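What Happens When You Complain to the City?
A page for young readers in Pestholm 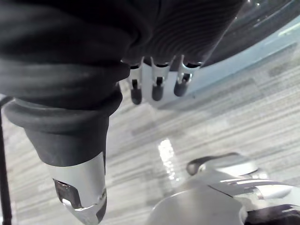 A robot arm in a black sleeve, with a metal gripper finger.

A complaint is a message that says something is wrong and asks for it to be put right. People complain to stores when a toy arrives with a piece missing. People who live in a city can also complain to the city.

In Pestholm, the city looks after many things that everybody shares. It takes care of streets, streetlights, parks, trash pickup, the public pool and the library. It also rents apartments to families in a few buildings, such as the ones on Kennedy Street. When one of these things isn't working, or when someone who works for the city treats a person badly, that person can complain.

Who can complain?

Anyone who lives in the city can. You don't have to own a house or be old enough to vote. You don't have to be a citizen, and you don't have to speak English. The city must find someone to translate if you ask.

Children can complain too. If you are under 12, the city will ask for the name of a grown-up it can write back to. This can be a parent, a teacher or another adult you trust.

What can you complain about?

There are two main kinds of complaint.

The first kind is about a thing. A swing at Goretti Park has a broken chain. A streetlight has been out for a month. The elevator in a building keeps stopping between floors.

The second kind is about how people were treated. Maybe someone at a counter was rude. Maybe a family asked for a repair and never got an answer, while other families who asked later had theirs done. Maybe a letter was sent to some neighbors and left out others who needed to know.

The second kind can be harder to explain, but it is just as real as a broken swing. The city has to look into both.

How do you make a complaint?

You can write a letter, fill out the form on the city website, call the complaints office or go to the front desk at City Hall. If you use the phone, the person who answers will type what you say and read it back to you. Tell them if they got something wrong.

A good complaint says what happened, where it happened and when. It also says what you would like the city to do. It can be short. This one is long enough:

"The drinking fountain by the tennis courts in Goretti Park has not worked since August. We play there after school and have to walk to the library for water. Please fix it."

Keep a copy. A photo of your letter is fine.

What does the city do next?

Your complaint gets a number. The number helps people at City Hall find it again, a little like the number on a library card. You should get a message with your number in it within 3 working days. Working days don't include weekends or holidays.

Then the complaint goes to the department that looks after that kind of thing. A complaint about a pothole goes to Streets. A complaint about an apartment goes to Housing. Someone there has to find out what happened. They may visit the place, read old letters or talk to the people who were there.

The department has 27 working days to send an answer. The answer should say what they found out and what they are going to do. If they are not going to do anything, it has to say why.

What if the answer isn't fair?

You can ask for a review. This means a different person looks at the complaint from the beginning. It can't be the same person who answered the first time, and it can't be someone who works for them.

If you still don't agree after the review, you can write to the member of the city council for your part of the city. A council member is a person the voters choose to speak for them. Council members can ask departments questions in a public meeting, and the departments have to answer.

Can neighbors complain together?

Yes. This is called a group complaint. One letter is written and everybody who agrees signs it. In Kolletti Court, 38 residents signed one letter about the laundry room, which had been locked all summer. The city treated it as one complaint with one number, and each person who signed got a copy of the answer.

Signing is a choice. Never sign someone else's name for them, even if you are sure they agree.

Can you get in trouble for complaining?

No. The city is not allowed to punish a person for making a complaint. It can't raise their rent, move them down a waiting list or be slower with their repairs. If that happens, it is a new complaint, and a serious one.

Your name is kept private. It is shared only with the people who need it to look into the problem.

Words to know

Department: a part of the city government that does one kind of job.
Resident: a person who lives in a place.
Review: a second look at a decision.
Working day: a day when City Hall is open.

Page last checked 22/09/2021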